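Notes on Keeping a Household Paper File

Tue 19 June
Posted by Dorothy Hulme

Readers of this blog have asked for a written account of the filing arrangement mentioned in the March post. The arrangement was adopted after the move to Vidthorpe, when the papers of two households had to be brought together in one four-drawer cabinet. It remains in use, with the changes noted below.

The starting position was poor. There were 433 separate papers, held in shoeboxes, kitchen drawers and one suitcase. A number of them related to appliances that had been given away years before. My sister-in-law, Carol Inskip, assisted with the first sort over a long weekend, and it was her proposal that every paper be laid out on a flat surface before any decision was made about it. I had intended to work from box to cabinet directly. Her method was slower and I would follow it again. 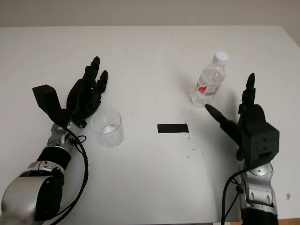
The white table, from above.

The papers were first divided by the length of time they needed to be kept. Deeds, certificates and wills form the permanent group. Tax papers and the records that support them form the second. The third group consists of papers with a natural end, such as warranties, insurance schedules and the service record for the boiler. Everything else was placed in a fourth pile and reviewed at the end of each day.

Of the 433 papers, 106 were retained. This figure surprised both of us, and Carol recounted the pile before she would accept it. Papers bearing account numbers or signatures were shredded. The remainder went out with the ordinary recycling.

A word is necessary on labels. The first set was written by hand in pencil, on the grounds that pencil could be corrected. Within a year the labels at the front of each drawer had rubbed away where fingers passed over them. The present set is written in black ink on card tabs. Each tab gives the subject first and the year second (Insurance, then the year), and no abbreviations are used. My husband is not able to read my abbreviations, and on two occasions I was not able to read them either.

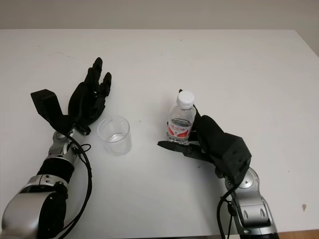

Folders are arranged alphabetically within each group, and the groups are kept in separate drawers. Color coding was tried and withdrawn. It required a key, the key required a place to be kept, and the stationer at Cheetham stopped carrying the green folders before the second drawer was finished. Plain buff folders are used throughout. A box of 100 was purchased at the outset and 70 are still in the hall cupboard, which indicates how far the original estimate was out.

The review takes place once a year, in March, and occupies one morning. Expired policies are removed, new ones are put in front of the old, and the index sheet taped inside the top drawer is rewritten if it has become untidy. Oranuch Jitpraphai wrote to ask whether the index is needed in a file of this size. In my view it is. It is consulted by other members of the family, who do not know that the water bills are kept under Utilities.
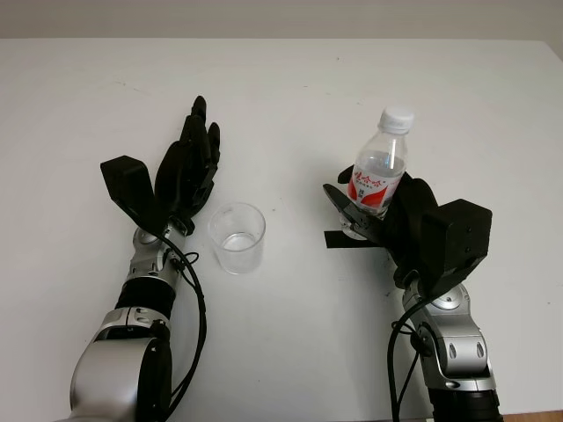

A clear glass on the tabletop.

Jordan Bellamy has inquired about scanning. Copies of the permanent group have been scanned and are held by my daughter. The second and third groups have not been scanned, and there is no present plan to do so.

A separate post will deal with photographs and letters, which were left out of the sort and are still in the suitcase.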